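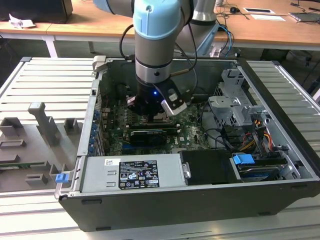
Apinya Petchrat wrote:
Hang on, are you saying 300 demos did as well as 600? I've read your September post twice and I still don't buy it. Did you test both on the same PCs?

trikell_bench wrote:
Same PCs, same gripper, same start positions. I trained one policy on all 600 teleoperated runs and another on the 300 where the operator paused just before contact, and the smaller set came out level on memory modules and a bit ahead on the drive. I was as surprised as you are! My guess is that the pauses give the wrist view time to matter, but it's only a guess so far.
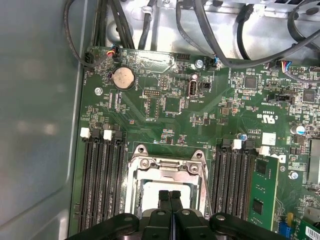

Yolanda Sorensen wrote:
Sorry, I think you've just picked your best operators. People who pause are careful people. At Vomix we threw out the hurried runs and got much the same bump, pauses or no pauses.

trikell_bench wrote:
Fair point, and it's been bugging me since Sunday. I did check who drove what -- all 6 operators are in both sets -- but I didn't balance them, so two of them could well be doing the heavy lifting.

Apinya Petchrat wrote:
Then it's not a result yet, is it? Pick 300 at random from the same operators, in the same shares, and train on those.

trikell_bench wrote:
Yes, all right, that's the one I should have run first. Plan's below. 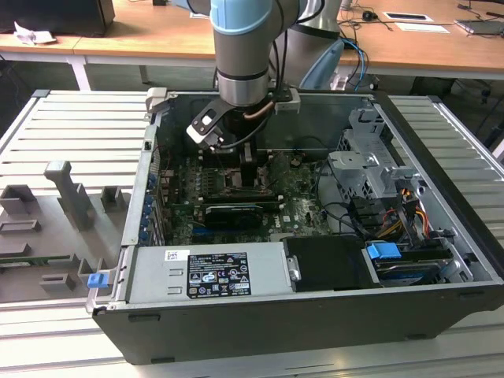 Next round

1. Random 300, matched by operator.
2. Paused 300 again with the pauses trimmed out (Yolanda, this one's for you).
3. Fixed views only, no wrist view.

Yolanda Sorensen wrote:
Do number 2 first, please. And post the failures too!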